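Two-arm table build, left arm drifts by end of session. Base or shoulder?

Forum: Home & Shared Shop Builds
9 replies, 341 views

gerunis_lau
Aug 31, 2025

Hi all, Laurențiu Stanciu here, some of you know me from the old Verkdale build nights. I've been putting together a two-arm sorting table in our shared shop and I'm stuck on something dumb, so I'm throwing it to the group.

The setup: butcher-block top, dark metal frame around it, black rails along both sides with an arm on each. Bins go along the far edge and the stuff to be sorted goes in the open middle. I'm calling the whole thing Gerunis because I needed a folder name and that's what came out. The software side is a fork of Jamia with my own bin logic bolted on.

My job list right now is what I'd call desk junk. Hand tools, small adapters, a coiled cable, the cards and paper that come in the package with things. Left arm is supposed to take care of the bins on its side, right arm gets the rest, and they hand off in the middle if something's out of reach. 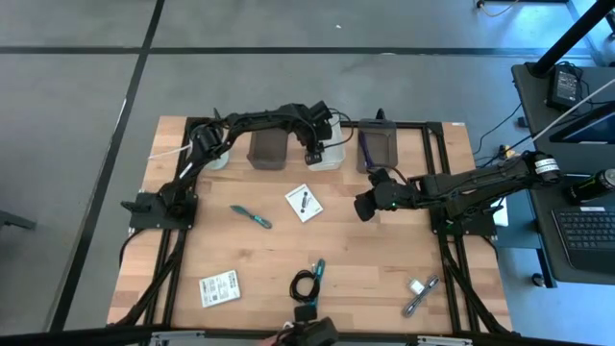

So anyway, the drift. I home both arms, run a batch, and everything lands where it should. By the end of a long session the left one is placing stuff 2 mm closer to the near edge than it did at the start. Right arm, same firmware, same mount, is rock solid. I ran 106 picks on Saturday and logged every one. If I re-home, it goes away, then creeps back.

I've already swapped the two controllers and the problem stayed on the left. Tightened the base clamp twice. What am I missing?

kioko_fan
Clamp. It's always the clamp. Wood gives a little every time the arm swings out over the bins, and that left one has a long way to reach. Put a steel plate under there and bolt through.

pinewaffle
Nah, if the base was walking then re-homing wouldn't fix it, unless his homing references something on the table. Hard stops in the joints only tell the arm about itself. If the base had moved, it'd still be off after homing!

kioko_fan
Unless he's homing to a touch-off point. Lots of people do. He didn't say.

gerunis_lau
Joint stops only, no touch-off. So I think pinewaffle has a point there, sorry kioko_fan. I do still like the steel plate idea for other reasons (the whole top hums when both arms stop at once and my shopmates have opinions).

pinewaffle
Then it's missed steps or belt slip at the shoulder. Mark the pulley and the belt with a paint pen, run your 106 again, look at the marks. Costs you nothing.

mrs_toggle
Can I ask a different question? Why are thin cards in there at all? I built a one-arm version of this two years ago and flat paper on a flat table was the thing that made me quit for a whole winter. Fingers just skate over it. I ended up dragging cards to the edge and pinching them there, and my table had a lip, so even that was a pain.

gerunis_lau
Ha, yeah, the cards are bad. I'm at 66 percent on flat stuff and I don't want to talk about it. The boxy things and the tools with a decent handle are way better. I tried the drag-to-edge trick, but the frame gets in the way on my table too. Thinking about a little suction cup on the right arm only.

kioko_fan
Suction means a pump and a hose and one more thing hanging off the wrist. You'll hate it. Put a sheet of thin foam down, the fingers sink in a hair and get under the card. I did that on my Kioko kit and never looked back.

mrs_toggle
Foam killed my depth readings, for what it's worth. Mine was bright blue and fuzzy though, so maybe pick a boring one.

pinewaffle
We've wandered off. Laurențiu, does it drift if you run the left arm empty, same moves, no load? I'd want that before you take anything apart. And what speed are you running the shoulder at? Jamia ships with acceleration cranked way up and I had to cut mine in half before it quit skipping.

gerunis_lau
Oh man. I never touched the acceleration. I did set it lower on the right side back in the spring when I was chasing a rattle, and I'm pretty sure I never copied that over to the left. Going to check the config tonight and do the empty run either way, plus the paint marks. Will post the log when I have it.

kioko_fan
Still bolt the base down.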